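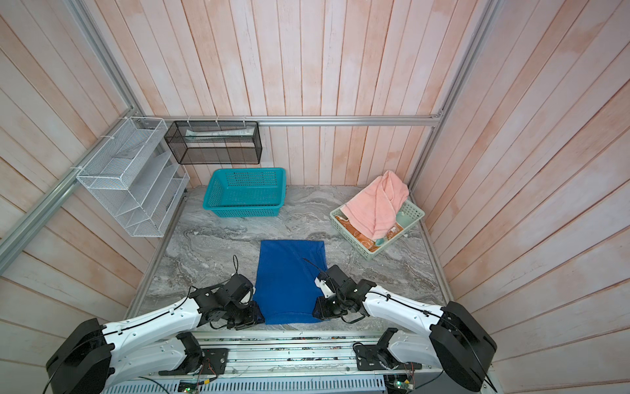

Towel folding night is back!

Our linen drive for the Florden swim club passed 90 towels this month, and what a cheerful heap it makes. Royal blue, salmon pink, stripes, zigzags, you name it (thank you, Malsha Mollah, for the two huge bags!).

Rokeya Weerakoon has been showing us her fold: long edges together first, then in half, and smooth it flat before you pick it up.

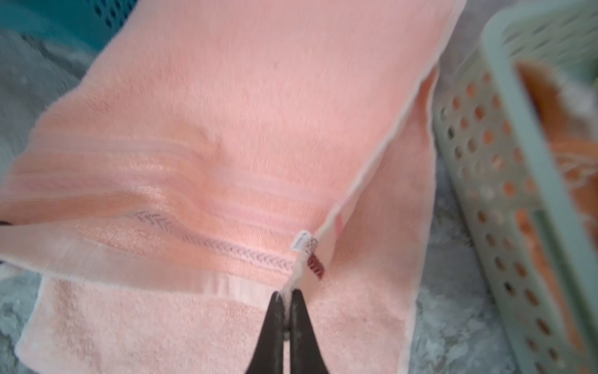 Fancy borders look best facing out, and care labels get tucked inside so the stack sits level. Please don't snip them off, as Rhys Tomoana checks them before every wash.

We start at 6 p.m. and we'd love more hands. Spare plastic baskets are very welcome too, any color! Call Amparo Cifuentes on extension 1533.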